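Teaching a Gripper to Pick Up a Towel: A Walkthrough for School Robotics Clubs

If your club has spent a season stacking blocks and is starting to feel a bit too pleased with itself, towels are a wonderful next step. A block keeps its shape when you grab it. A towel sags and bunches and slides off sideways (and then lands on somebody's shoe), and students who thought they had gripping all figured out get very interested, very quickly! We ran this as our August project in the Condbridge after-school club, and I've written up the version that worked best for us, with the wrong turns left in where I think they'll save you an afternoon.

What you'll want on the table

One hand-held gripper with two fingers that close toward each other. Ours is a Codis kit that the students put together in the spring, and any parallel or near-parallel gripper will do nicely.
One towel with a thick, shaggy pile. Bright colors are best.
Something to hang it from. A bar, a clamp, the back of a chair in a pinch.
Fuzzy pad material for the fingers, the self-stick kind.
A small screwdriver, a ruler, and a notebook that lives with the gripper and never goes home in a backpack.

Step one: loosen everything up

Before you go anywhere near the towel, open and close the empty gripper slowly and feel for any place where it catches. The links turn on pivots, and a pivot that has been screwed down too hard will make the fingers jump instead of glide. Back the screw off a quarter turn and try again. My students always want to skip this part, and I always make them do it, and we always find at least one stiff joint.

Step two: pad the finger

Bare fingers will hold a towel if you squeeze hard enough, but they tend to slip off a folded edge. Cut your pad a little smaller than the finger plate so the corners don't peel, wipe the plate clean, and press the pad onto the inner face for a slow count of 5. We tried padding both fingers and we tried padding just one, and for thick fabric one was plenty. Do try both ways with your own group, though. It makes a lovely little argument and everybody has an opinion.

Step three: hang the towel and find your edge

Drape the towel over the bar so that the top folds over and the rest falls freely. Now look for an edge. Beginners go straight for the middle because it's the biggest target, and then the fingers close on a mound of fluff and come away with nothing much. Come in from the side, keep the fingers upright, and let the edge of the fabric slide between them before you close. 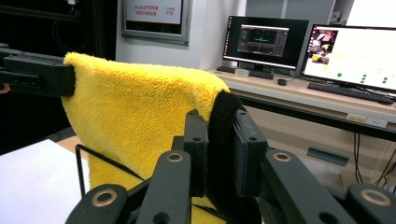 Written by the Danladi Robotics Club mentor, Condbridge
Filed under: Grippers, Soft Objects, Club Projects

With the towel hanging from its black bar, bring the padded face up against the edge until the pile just starts to flatten. Yellow has been a treat to work with, I must say, because black fingers show up so clearly against it. Pause there for a breath. Students love to rush the close, and a rushed close pushes the fabric away.

Step four: close, lift, wait

Close the fingers gently, lift straight up, and hold still for 2 full seconds. If the towel is still in the grip, write down a success. If it has slid out, write that down too, along with which way it went. We let each student take a turn at the gripper while a partner keeps the notebook, and then they swap.

By the end of the project we had 145 tries written down, in handwriting of every possible quality. The pages from the first week are mostly crossings-out, and I treasure them.

Step five: change one thing

Pick a single thing to change and do another round. Move the towel along the bar, or turn the gripper a little, or swap the pad for a fresh one. Our older students will be trying the Narkier practice sheet next, which has a nice big column for notes.

If your grip keeps failing

Check the pad first and pick the lint out of it. Shaggy towels shed like a cat in summer, and a clogged pad gets slick. Then check that both fingers meet squarely at the tips. If they don't, go back to step one and look at your pivots again, starting with the one you're sure is fine.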